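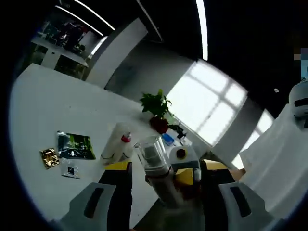
A clear plastic cup held between the two grey fingers, with the packets and the bottle on the table to the left.

Looking after the fingers on a hand-held gripper

If your gripper has begun to let cups slip, or squashes them on one side, please don't reach for the spanner just yet! Nine times out of ten a good clean and a little patience will see you right, and you can have the whole job done before your tea goes cold.

You will need a soft cloth, a small dry brush, a 4 mm hex key and a clear plastic cup (I like a clear one, as you can see both fingers through it and spot a crooked one straight away).

First, switch off and unplug. Open the fingers by hand, slowly, as far as they will go. Brush along the slot in each finger from the top down, then wipe the faces with the cloth. Crumbs and bits of foil do love a slot, and Ginette Doucette once got a whole corner of a crisp packet out of ours at Clevstead.

Next, close the fingers gently and look at them from the side. They should meet evenly all the way along. If one leads the other, loosen its screw by half a turn, nudge it back and do it up again, snug but no tighter.

Now plug in and try the cup. Pick it up and set it down 6 times, always by the middle, and keep an eye on the rim. If it goes oval you are squeezing too hard, so bring the grip down a notch and start again. Once the cup behaves, move on to a bottle lying on its side, and then a small flat packet, which is much the fussiest of the lot.

Write the date and the grip setting in the log before you put everything away.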